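### 3.2 Work Surface and Staging of Household Linens

The folding station follows the layout used in the Ivusness laundry study, with changes made to suit the smaller floor area at the Dodutach site. Each station consists of a square table with a matte, dark green top and an open cardboard box set on the floor at its far side. The box holds mixed, unsorted textiles, and a single piece is brought to the table for each trial. Towels were chosen as the main item class for this section for two reasons. They are found in nearly every household, and their thickness makes a poor fold easy to identify from above.

Earlier work at Ông used a white surface for all linens. Reviewers of that material reported trouble in judging the borders of pale cloth, and in 7 of the 45 trials they could not agree on where the upper layer ended. The green top was adopted in April to address this problem. Tan, pink and blue textiles all stand out well against it, although dark navy pieces remain harder to score under low light.

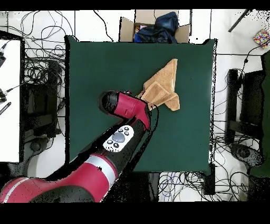 **Figure 2.** Tan terry-cloth towel held at one corner on the green work surface, with the open textile box behind the table.

The towel in Figure 2 shows an irregular state of the kind that our scoring form treats as "partly folded." It has a long tip pointing toward the far side of the table and a separate flap lying toward the near side, and the cloth overlaps itself to form a lighter square panel. A fold of this type cannot be described by its outer shape alone. Two towels with the same pointed outline may differ in the number of layers beneath, and the amount of work needed to bring them to a clean rectangle differs as well. For this reason, reviewers were asked to record overlaps and loose flaps separately - a change from the Dravetti form, which used a single grade for neatness.

The box was left open during all trials, and its contents were not pressed flat or sorted between pieces. In Figure 2, a crumpled navy cloth takes up much of the visible space, with a small patch of pink fabric beside it. We consider this a fair match for the way clean laundry is often kept before folding. Textiles stored in this manner arrive at the table with creases that have no relation to the intended fold lines, and reviewers were instructed to ignore such creases unless they caused an edge to lift.

A finished towel was defined as one with its corners aligned, no flap extending past the main body, and no layer visibly bunched. Sixteen reviewers applied this definition to the full set of trials. Disagreements were resolved by a second reading - limited to 2 minutes per item - after which the lower of the two grades was kept. Items that could not be graded after the second reading were excluded from the totals in Section 4 but are listed in the appendix.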